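4. What we did with the class

4.1 The set-up, and who was in the room

I'll start with the subject itself, because so much of what went right and wrong comes back to how it was timetabled. Household Manipulation is a third-year elective at the Derkach campus. It runs for a single semester in a computer lab in the Sung Building, and until last year it was taught entirely on paper: grasp matrices, friction cones, a bit of planning, and an exam. Students liked it well enough (the surveys were fine) but I kept meeting graduates of the subject who could derive a force closure condition and had never once watched a grasp go wrong. That bothered me! So we threw out the second half and put in a project.

The project is called Bralico. Teams of 3 get a two-armed robot in a simulated kitchen and have to write a program that tidies it. They share one physics engine, one robot and one set of household objects, and everything runs through a job scheduler we call Bodus, which one of our former honours students wrote over a summer and which we've been patching ever since. A team submits code to Bodus, Bodus queues it, runs it in a freshly shuffled kitchen, and sends back the recorded camera views along with a log. We did think hard about buying a real arm for the lab. I still want one, for the record. But one arm among a whole class means a booking sheet, and a booking sheet means that the keen team gets all the hours and the shy team gets the last week of semester.

The project took up the final 9 weeks. We gave out the starter code in the first of them and then, on purpose, taught nothing new for a fortnight. The tutors and I just walked about the lab and answered whatever came up. A lot of what came up was installation trouble, I'm sorry to say, and if you're planning something similar please budget for that. It ate far more tutor time than grasping did.

4.2 What the students had to build

The starter code gives each team a way to ask for camera views, a way to move either arm to a pose, and a way to open and close each gripper. That's the lot. There's no object detector and no grasp planner, though teams were welcome to bring in open-source ones as long as they said so in their report. Most teams brought in a detector and wrote their own grasping, which surprised me, as I'd have bet on the reverse.

We let the teams pick their own objects from the household set, with the condition that at least one had to be awkward. I left "awkward" undefined and had some lovely arguments about it in tutorials. A blender jar is awkward because the handle sticks out to one side and the body is wider than you'd like, so you find yourself going for the collar at the base instead. A plate is awkward in a completely different way: it's flat, it's close to the bench, and there's hardly any edge to get a finger under. A bottle looks easy and then you brush it with your forearm on the way to something else. One team argued for a mug on the grounds that everybody else would avoid mugs, and I let them have it.

The other condition was that both arms had to do something. This was the most unpopular rule of the whole semester, and I'd keep it. Left alone, every team (and I do mean every one) would have parked the left arm and done the lot with the right. Once both were in play they had to think about reach, about which hand was closer, and about the two forearms not meeting over the bench. Several teams wrote a tiny "whose turn is it" routine, a kind of token that only one arm could hold at a time. It's crude and slow and it works well enough, and I was quietly delighted to see them come up with it without a lecture on mutual exclusion.

4.3 Reading the recordings

We asked teams to keep the camera recordings from every run they wrote about, and to go through them before touching the code. I can't overstate how much resistance there was to this at first. Third-years want to change a number and press go again. So we made it part of the weekly hand-in: pick one moment from a run, paste it in, and write a paragraph on what the arm was trying to do at that point and what the team would try next. Figure 2 has a couple of stills of the sort that went into those hand-ins.

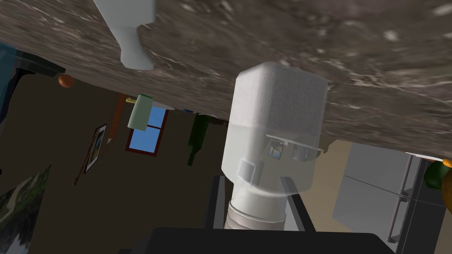
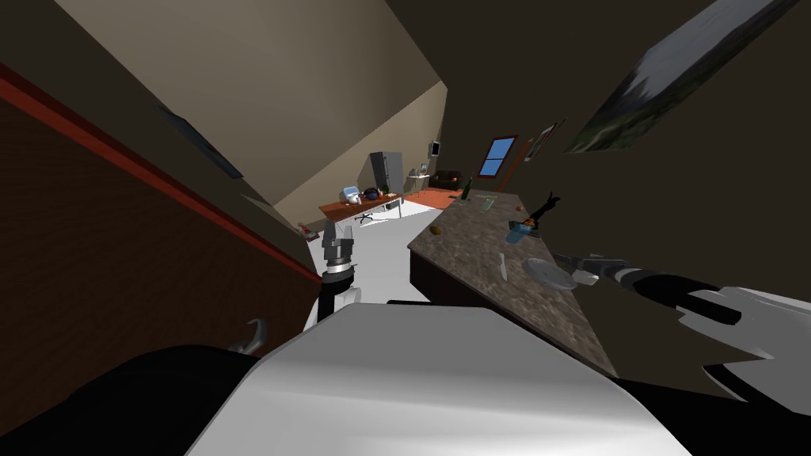 Figure 2. The simulated kitchen. First still: the gripper fingers on either side of the blender jar's ribbed collar. Second still: the right arm reaching over the counter, its gripper close to the grey plate.

How much of the final mark came from the robot finishing its task?

A quarter of it; the remainder was split between the written report, the weekly hand-ins and the code itself.

I want to dwell on that split for a minute, as it was the part colleagues asked me about most when I gave a short talk on the subject in June. My first draft had the task score worth more than half. One of the tutors pointed out that a team could spend the whole semester tuning a brittle script to a handful of layouts, do beautifully, and learn next to nothing, while a team that tried something ambitious would be punished for it. We dropped the weighting and told everyone why in the first lecture. I think (I can't prove it) that it changed what people attempted. Teams talked about their failures in front of each other much more freely than I'd expected, and the lab got louder, in a good way.

The hand-ins themselves got better in a way I found really charming to watch. Early paragraphs read like excuses: the simulator is wrong, the friction is wrong, Bodus ate our job. (Bodus did eat some jobs. I'll come to that.) By the middle of the project the same students were writing things like "we approach from above because our detector gives us a box and the middle of a box is easy, but the collar is narrower than the box thinks". You can work with a sentence like that. You can hand it to the next team and they'll know what to check.

4.4 Queues, quotas and the one bad week

Each team had a quota of 400 runs for the project. I picked the figure by dividing the machine time we had by the size of the class and rounding down, so please don't read any pedagogy into it, but it turned out to be a decent one. It was big enough that nobody was scared to press the button and small enough that you couldn't just brute-force your way to a grasp. A few teams burned through a big chunk in the first days by looping over approach angles, saw what it had cost them, and settled down. One team finished the semester with most of its quota unspent, and in their interview they told us they'd been saving it. For what, they weren't sure. Next year I'd like weekly quotas with a bit of carry-over.

The bad week was the one before the mid-project check. Everyone submitted at once, the queue backed up overnight, and jobs at the tail were killed by a timeout we'd set during testing and forgotten. The logs said "complete" for these, with an empty recording attached, so some teams spent an entire evening debugging a program that had never been run. That's squarely on me. We refunded the runs, pushed the deadline back, and changed Bodus so that a killed job says so in plain words. If you run a shared simulator for a class, go and look at what your scheduler prints when it gives up on something. Do it before the semester starts.

4.5 Things I'd change

Shuffling the kitchen for every run was the right call, but we shuffled too much too early. Beginners couldn't tell whether their change had helped or whether they'd just drawn a kinder layout. Partway through we added a switch to freeze the layout, with the catch that frozen runs didn't count towards the task score, and the tone of the questions in tutorials changed almost straight away. It should've been there from the start.

I'd also bring in a proper session on camera placement. Teams had a view from near the gripper and a view from the robot's body, and most of them picked a favourite in the first week and never went back to the other. A view close to the fingers is wonderful for the last few centimetres and pretty hopeless for deciding what to pick up next. The stronger reports used both and said where they handed over from one to the other. The weaker ones didn't mention cameras at all, and I don't blame the students for that when we hadn't mentioned them much either.

The last change is team size. Threes mostly worked, but in a three it's easy for one person to own all the code and for the other 2 to own the report. We spotted this in the interviews, far too late to do anything about it. For the coming offer we're going to rotate who submits the weekly hand-in and ask that person to demonstrate the run in the lab, on the lab machines, with the tutor picking the layout. I expect complaints about it, and Section 5 sets out how we plan to measure whether it helps.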